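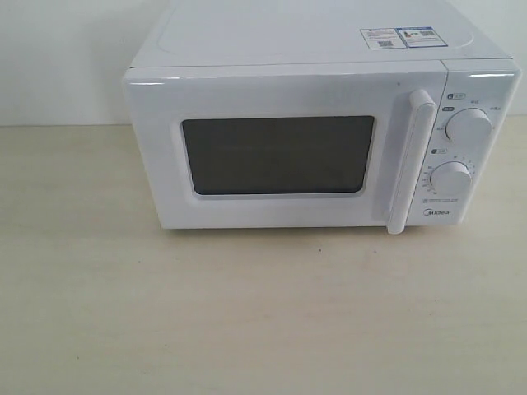

So I finally did the thing I've been threatening to do since last winter and started cooking lunch at home on workdays. Every workday, including the bad ones. I'm writing this on a Tuesday with a bowl of lentils next to the keyboard, and I have thoughts!

A little background for anyone new. I work from the small bedroom at the back of the apartment, and for a long time my lunch came from Sakadis, the sandwich counter at the end of my street. I love Sakadis. I will defend their egg salad to anyone. But I sat down with my bank statement in April (never a fun evening) and saw that I had spent 200 dollars there in one month, on sandwiches, by myself. One of those was a day when I went twice. I remember that day and I don't regret it, but still.

The plan was simple enough. I gave myself 150 dollars a month for all my lunch stuff, and whatever was left over could go toward one Sakadis run at the end. The first month nothing was left over, mostly due to a jar of fancy olives and a bag of dried mushrooms that I have still not opened. They're in the cupboard looking at me.

What I got wrong at the start was thinking lunch had to be exciting. I had a list of recipes with things like pickled shallots on top. I made precisely one of them, it took most of an hour, and I ended up eating in a meeting with my camera off, trying not to crunch. After that I went the other way completely and had toast for a week. Toast is fine! I just got very tired and cranky by three in the afternoon and snapped at a spreadsheet.

Where I've ended up is what my family used to call a "pot of something." On Sunday I make one big pot, it gives me 5 lunches, and I don't think about it again until Friday when I'm scraping the bottom. Lentils with carrots and a lot of cumin. White beans with greens and the heel of the parmesan thrown in. Chicken and rice, which gets a little gluey by Thursday but I kind of like it that way. The lentils are the clear winner because they get better as the week goes on, and by Friday they're so thick you could stand a spoon in them.

Some things I've picked up along the way, in no order at all:

Salt it again when you reheat it. I don't know where the salt goes overnight but it goes somewhere.

Put a splash of water in with rice and cover it with a plate. I fought this for ages and ate a lot of crunchy rice out of pure stubbornness.

Half power for longer beats full power with beans, unless you enjoy wiping beans off a ceiling. (I mean the little ceiling inside. You know what I mean.)

Keep something sharp in the fridge. Lemon, mustard, a jar of pickles, whatever you like. The third day of any stew needs waking up. My current favorite is the green chili sauce from Kpodo, the grocery near the train station. They make it in the back and sell it in tubs with the date written on the lid in marker, and I've started buying two at a time in case they run out.

And buy containers that are all the same size! I had a drawer with maybe one matching lid in it — the rest had gone wherever lids go — and I finally gave the whole lot away and bought a set of six from Cikier. They stack. I get a small thrill every time I open the fridge and see them stacked. This is who I am now.

The part I didn't see coming is how much I missed walking to get a sandwich. It wasn't much of a walk, but it got me out of my chair and into the weather, and the first couple of weeks I'd eat at my desk and then look up at five and realize I hadn't been outside. So now I eat first and then go once around the block, past the hardware store and the house with the enormous rosemary bush, and I'm back before anyone's messaged me. If it's raining I go anyway and complain about it when I get in.

I've also been reading while I eat, which feels like getting away with something. Right now it's a very silly mystery called Dumness, set in a town where everyone is lying about a boat. I'm on chapter 6 and I suspect the dentist. Please don't tell me.

Next week is going to be split pea, I think, if I can find a decent ham bone. The butcher had none on Saturday and told me to call ahead, so I need to remember to call ahead. If you've got a pot of something that holds up until Friday and doesn't have eggplant in it (sorry, I've tried), leave it in the comments. I'm running low on ideas and there are only so many ways I know to cook a bean.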